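3.2 Feast-day observance in the home

The parish registers of Womby and Dukau record the public side of the patronal feast with some care. They give the hour of the Mass, the route of the procession, the hymn sung at the wayside cross and the sum collected for candles. They say very little about what families did once they had gone home. For this part of the study we relied on the household survey, which was carried out in October in both parishes and in the outlying settlement of Edach.

The survey asked whether the household kept any practice connected with the patron saint, who led it, and at what time of day it took place. Of the 30 households that agreed to a longer interview, 23 kept at least one practice. The most common was a short prayer before the evening meal, followed by the reading of a passage from the saint's life. In 17 households the passage was taken from the same printed booklet, issued by the parish at Dukau and reprinted several times with small changes to the wording. The older printings give the saint's death as a martyrdom. The later ones say only that she died while caring for the sick, and the word "martyr" is kept in the closing prayer alone.

Informants did not agree on which version was correct. Those who had learned the story from grandparents usually gave the older form, with the trial before the governor and the three days without water. Those who had learned it in catechism class gave the later one. In Edach, where there is no church and the priest comes once a month, we also recorded a third form in which the saint is a shepherd's daughter and the governor does not appear.

Meals were the usual setting in all three places. The saint's bread, a flat loaf marked with a cross, was shared out at the table, and the youngest person able to speak was asked to say the saint's name before anyone ate.
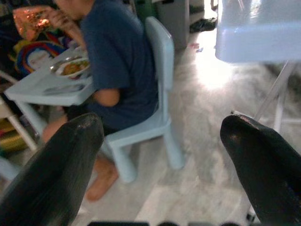
Figure 4. A person seated at a low table, one hand raised toward the face.

3.3 The Jitaru chapel and its records

The chapel at Jitaru lies between the two parishes and has belonged to each of them in turn. Its visitors' book is the longest unbroken source we have for devotion to the saint outside the feast itself. It contains 2907 entries, most of them a name and a village, with a request added in a smaller number of cases. Requests for healing are the largest group, followed by requests for a safe journey and for rain.

The entries become shorter over time. Early visitors often wrote a full sentence and named the saint by her title. Later visitors tended to write a single word, such as "thanks" or "health," and left the title out. We have not treated this as a sign of weaker devotion, as the later pages of the book are ruled with narrow lines that leave little room for more.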